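Ticket 388 – Kiltex driver loses hold on thread when jaws open past half
Component: instrument comparison, suturing bench
Opened by: Jade Nuttall
Assigned to: Colin Bainbridge
Status: open

Comparing the Kiltex and Tindall needle drivers on the dVRK-style bench, same controller settings for both. With the Kiltex on the right arm, the thread slips out of the jaw tip during the wrap. The Tindall does not do it. Slipped in 17 of 70 wraps with Kiltex, 3 of 70 with Tindall. Thread and pad type were the same for both sets.
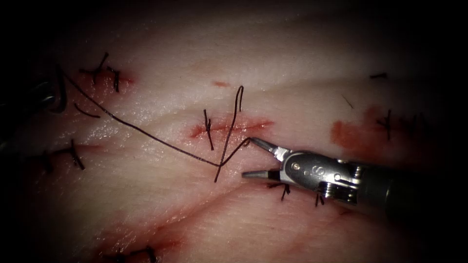
Jaw angle in the log reads closed at the moment of each slip, so the controller thinks it has the thread. Motor current is lower than I would expect for a closed grip. I swapped the instrument for our spare Kiltex and got the same result.

Colin Bainbridge replied:
Which controller build? The Selico box had a jaw offset that was set for the older instruments. If that is still loaded, the Kiltex will stop short of full closure and report zero anyway. Please also check whether the wrist views are lagging the fixed camera – if they are, you may be pulling before the jaws finish.

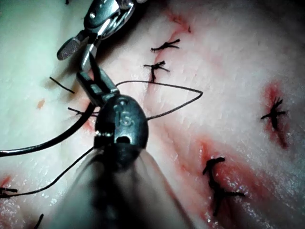 Jade Nuttall replied:
Build is the December one. The old offset was still loaded. I cleared it, ran homing on both arms and repeated the wrap test on a fresh section of pad. Slips are down but I still get one when the wrist is rolled close to its limit. Camera timestamps agree with each other to within a frame, so I have ruled out lag.

Colin Bainbridge replied:
Sounds like cable tension at the end of roll. Keep the roll limit reduced for now and send me the current trace for both instruments. I will ask Sesitz for their tension figures. 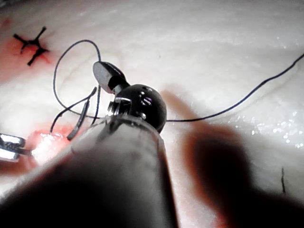 Wrist camera view, suture thread running right from the black wrist joint.

Roll limit reduced on both arms. Traces uploaded. Leaving this open until we hear from Sesitz.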